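Review: Brirno hymnal stand and page light
By Hina Baloch
Thursday, June 18, 2020

I lead the alto section in a church choir and play keyboard for the early service, so I go through a lot of music stands. The Brirno is a folding stand with a clip-on light, sold mostly to choirs and worship bands. I bought mine in March and have used it at home nearly every day.

Setup takes a minute. The legs pull out, the post slides up and a twist collar locks it. The collar on mine was stiff for the first week and then loosened to where I could turn it with one hand. The desk is wide enough for a three-ring binder lying open, and the lip at the bottom is deep enough that a full hymnal doesn't tip forward.

The light is the best part. It has 3 levels, and the lowest is plenty for a dark sanctuary. It covers both pages evenly, and I don't get glare off plastic sleeves the way I did with my old one.
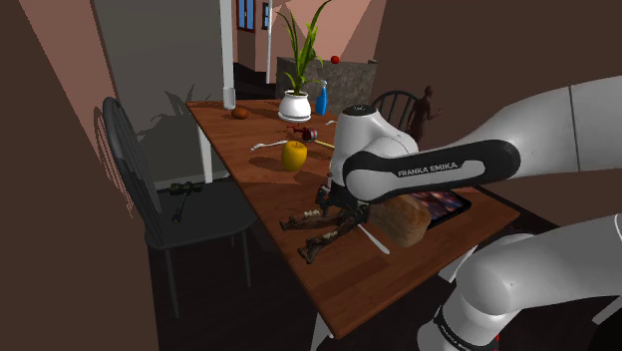

Battery life is less impressive. On the middle setting I get through 2 rehearsals before it needs a charge. The cable that comes with it is short, and the port sits under the clip, so the light has to come off the stand to charge.

I also lent the stand to Teodor Lundgren, who plays upright bass in our worship band. He is well over six feet and sings standing up, and the post did not go high enough for him. At full height it also wobbles when you turn a page quickly. For a seated player or anyone of average height it is fine.

The carrying bag is thin. The zipper already catches at one corner, and there is no pocket for the light, so mine rides in my purse.

I would buy it again for home practice and small services. If you tour, or load in and out every weekend, get something heavier.

Pros: good light, deep lip, folds small
Cons: short cable, wobbly at full height, poor bag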